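4.2 Long sleeves on the soft table

The towels and pillowcases of Section 4.1 have four corners and not much else going on. A long-sleeved shirt is a far better test of what a kit like this can do, and it was the part of the review we had most looked forward to. We used the two-arm OpenArm setup with the Fludska grasp planner, version as supplied, and left all settings at their defaults apart from the closing force, which Toledo lowered after the first Friday session.

Each trial began with the shirt dropped on the table by hand. The planner picks two grasp points, closes both grippers and spreads the cloth between them. We ran 89 trials in September and scored each one on the spread alone. Folding is treated separately in Section 4.4. Figure 6 shows two spreads on the fan-patterned cover.

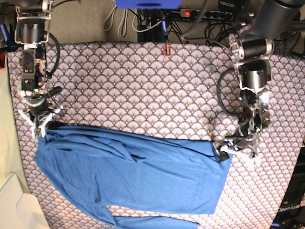

Figure 6. Two-arm spreading of a blue long-sleeved shirt, seen from above. (a) Both grippers holding the shirt, with soft diagonal creases running from the grip on the left of the picture.

The creases in Figure 6a matter to the next stage. Fludska estimates the outline of the garment from above, and a diagonal wrinkle near a grip can look a lot like a hem. The planner coped with this better than we had dared hope! In 12 trials it took a wrinkle for an edge, and in most of those it found the true edge again once the arms had moved a little further apart.

Sleeves were harder. When a gripper closes near a shoulder the sleeve is free to go wherever it likes, and the older Cordeiro planner, which we ran on the same arms for comparison, would often treat a stray sleeve as part of the body. Fludska labels it as a separate piece and keeps the label while the arms move. In Figure 6b a sleeve trails down and across the cover from the grip on the left, alongside the flap of cloth below the stretched band.
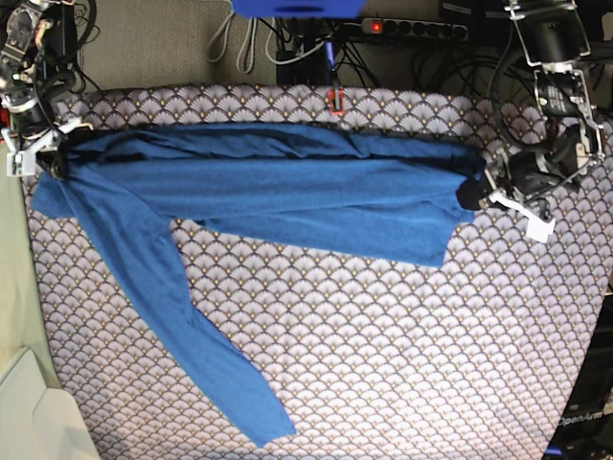
4.3 Setup time and everyday use

We also wanted to know how long a new user would need before the kit did anything useful. Five students from the Fodolberg lab, none of whom had worked with cloth before, were given the printed guide and left to it. The quickest had a first spread in 40 minutes, calibration included. The Leluvine support pages helped with the camera step, where the guide skips a menu entirely and three of the five got stuck. Colour matching was the other sore point: the default profile assumes a plain background, so a patterned cover has to be added by hand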